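Gripper Comparison on Fabric: Frequently Asked Questions
Cutstead Soft Goods Bench – maintained by Austra Mockus and Birutė Lill

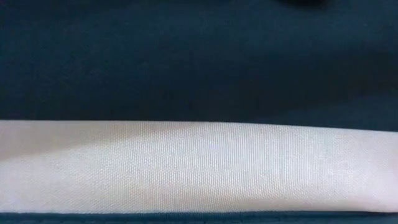 What is being compared?
Two grippers, the Nanum parallel jaw and the Kuusk needle unit, on single pieces of woven fabric laid on a fabric-covered bench. Both mount to the same arm and run from the same Olano controller. The arm, the mounting plate and the pick program stay fixed. Only the gripper and its tool offset change between runs.

Why pale fabric on dark?
Contrast. The edge finder looks for a step in brightness, and a light strip on navy gives a strong one along the whole length. Pale on pale was tried in January and dropped. The edge finder returned positions on the weave itself, and the logs were of no use for comparing grippers.

Does the visible weave cause problems?
Sometimes. At close range the threads resolve as fine parallel ribs, and a low edge threshold will pick them up. Raise the threshold until only the border between the two fabrics is reported, then save that value with the run. Do not blur the image to hide the weave. Blurring also moves the reported edge when the border is slightly curled.

Is the strip supposed to be perfectly straight?
No. A small tilt is allowed and is corrected in software before the pick. The lower edge of a light strip often curves down or tucks under a little, and this is left as found. Pressing it flat by hand before each run made both grippers look better than they are.

How is the lighting set?
Diffuse, with no spot lamp. Some unevenness across the bench remains, typically a grayer area on one side of the strip and a brighter area on the other. Exposure is set on the brightest part so that the threads there stay distinct. If they wash out, lower the exposure and repeat the reference image.

How many picks are in a run?
24 per gripper, in 2 blocks of 12. The fabric is lifted off and laid down again between blocks. A pick counts as good if a single layer is raised, held through the transfer and released without dragging the fabric underneath. Anything else is logged with a fault code.

Which fault is the most common?
For the Nanum, a double pick: the jaws pinch the light strip and the dark fabric together. For the Kuusk, a late release, where the strip hangs on one needle and lands rotated. The two are logged separately and should not be added into one failure figure – they have different causes and different fixes.

Can the approach height be shared between grippers?
No. The jaw has to close below the top of the fabric, while the needle unit stops at the surface and extends from there. Each gripper has its own height in the Olano tool table. Check the active tool number before enabling motion. Loading the Nanum offset with the Kuusk mounted will drive the needles into the bench.

Does the camera move with the arm?
No. It is fixed, and its calibration is stored once per setup. After any change to the camera bracket, recalibrate before the next block. Results taken on either side of a bracket change are not compared.

How often are the needles replaced?
At 1000 cycles, or earlier if a needle fails the extension check. Jaw pads have no cycle limit. They are cleaned before each run and changed when the surface is visibly glazed.

Which gripper should I choose?
For loose single layers, start with the Kuusk. For a folded hem or any piece with an edge standing clear of the bench, the Nanum is faster and leaves no marks. Coated fabric has not been tested with either one, and the needle unit should not be used on it until it has.

Where do I send results from another bench?
To Birutė Lill, with the controller log, the tool table and one reference image taken before the first pick. Logs without the tool table are returned. Questions on calibration go to Austra Mockus.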